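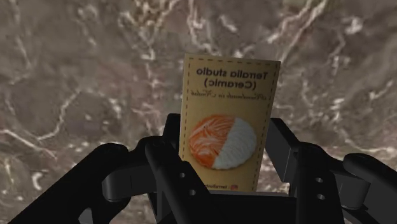
Reading a Start Line
Speaker notes, spring skippers' evening, Sullumstead Sailing Club
Ibsa Tesfamariam

Slide 1. Title

Say hello, say where the fire exit is. Talk runs to the tea break, questions after.

I race a two-person dinghy at Erkden most weekends and have run the line on the committee boat for the last four seasons. Most of tonight comes from the second job. You see the same starts go wrong in the same places when you watch from the boat.

Slide 2. How long is our line?

Ask the room before clicking. Most people guess too short.

For the spring series at Sullumstead we set 230 meters for the big fleet. For the Gidey Trophy, with fewer boats, it comes down to 165. The length matters because a small tilt on a long line is worth a lot of distance. With ten degrees of bias on the 230 meter line, the boat at the good end starts almost 40 meters further upwind than the boat at the bad end. That is several boat lengths before anyone has sailed anywhere.

Slide 3. Finding the favored end

Three ways, in the order I'd teach them.

Head to wind on the line. Stop in the middle, let the sails flap along the centerline, look at which end the bow points closer to. That end is favored. Quick, and good enough on a flat day.

Compass. Sail down the line and write down the heading. Take a head to wind reading. If the line is square the two numbers are 90 apart. Write both on the deck in grease pencil. Take the wind reading again with four minutes to go, and again at two if you have time.

Watch another boat. Two of you leave from opposite ends on opposite tacks and see who crosses ahead. Needs a friend and needs to be done early.

Slide 4. Transits

Spend time on this one. It fixes more late starts than anything else.

Stand off outside the committee boat and look down the line through the pin to the far shore. Pick something that won't move. At Sullumstead people use the gable of the boathouse or the gap in the poplars. Don't use a moored boat. Don't use a parked car either (Lerkano Cup, two years ago, the van drove off with a minute to go and three boats were over).

Once you have it, you know where the line is even in the middle, where everyone else is hanging back. Line sag at the middle of our long line is often two boat lengths. With a transit you can sit up level and be in front on your own.

If the race team moves the pin, the transit is gone. Take a new one.

Slide 5. Time and distance

Exercise for practice nights. Pass a buoy, sail away for 30 seconds, turn, try to be back on it at one minute. Do it ten times. Do it again in light air, when the turn takes much longer than you think.

Also practice holding still. Sails out, board down, bow just below head to wind, no drifting into the boat to leeward. Most of our juniors can do this for five seconds. Twenty is the target.

Slide 6. The last minute

Click through the four diagrams slowly.

One minute: be in the row, on starboard, with a gap to leeward. Defend the gap by pointing the bow down at anyone who looks at it, then come back up.

Thirty seconds: check the transit. Crew calls the time out loud. Helm stops talking.

Ten seconds: bear off into the gap and trim on. Heavier boats need to go at twelve or fifteen.

Gun: sail flat and fast for the first minute. Don't pinch. Don't look back at the committee boat unless you hear a second sound signal.

Slide 7. If you get it wrong

Over early and you know it: go back at once. On a 90 second beat in the short-course series you lose less than you'd expect, and a score of OCS will sit in your results for the whole season.

Buried in the second row: tack onto port as soon as there is a lane and take a few sterns. Clear air to the right is better than bad air in the right direction.

Show the track of sail number 863 from the April race here. Started dead last at the pin, tacked inside ten seconds, rounded the first mark sixth. Let the animation run twice.

Slide 8. For the next practice night

Boats rigged and afloat by 6:15 p.m. We will run starts every four minutes until the light goes. Bring a watch that counts down and a grease pencil. Recall flags will be used.

Questions. If asked about the new handicap numbers, send them to the notice board. If asked about port-end starts, go back to the second diagram on slide 6.

Related items
Spring series sailing instructions
Gidey Trophy: course card and results
Erkden open meeting, entry form
Lerkano Cup race report
Rules evening: notes on mark room
Safety boat rota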